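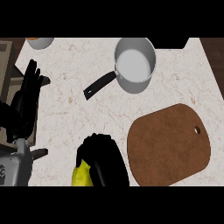

Pavithra Arumugam wrote in to ask whether a grip force limit means anything in a simulated kitchen, where there's no one to pinch and no fruit to bruise. Great question, and we get it a lot! Yes, it does. A policy that learns to squeeze as hard as it likes in simulation will bring that habit to the bench, so the Culasthorpe rules apply to both.

Which tasks do the rules cover?
Any two-handed countertop task: picking up produce, moving pans by the handle, using a cutting board. Floor tasks and anything with a blade have their own page.

What is the grip limit for soft items?
Citrus and other soft produce are capped at 5 newtons per fingertip. You can ask for more, but tell us why in the run notes – we love reading these and they often lead to a better rule.

What should the idle hand do?
Stay in view of the main camera, hold still, and keep clear of the working hand's path. Palm up, palm out, fingers spread, all fine. We don't score posture.

Do I need to randomize the counter?
Please do! Change the surface, the lighting and where the cookware sits. Our current Mollness set has 2,908 starting layouts, and every one leaves a clear patch of counter big enough to set something down. Keep that patch if you write your own.

How many successes before I can move to hardware?
At least 70 successes in a row on layouts the policy has never seen. A dropped item resets the count. So does touching a pan body when the task calls for the handle.

Can I use hands other than the Tronent model?
Absolutely. Hämmerli hands work well, and the limits are set per fingertip so they carry over. Send the joint file along with your results.

Who signs off?
Two reviewers, and neither can be the person who trained the policy. Allow up to 2 weeks – less if your logs are complete.

Where do I report a rule that doesn't make sense?
Use the form at the bottom of the rules page. The July update came almost entirely from those reports, including the new wording on handles.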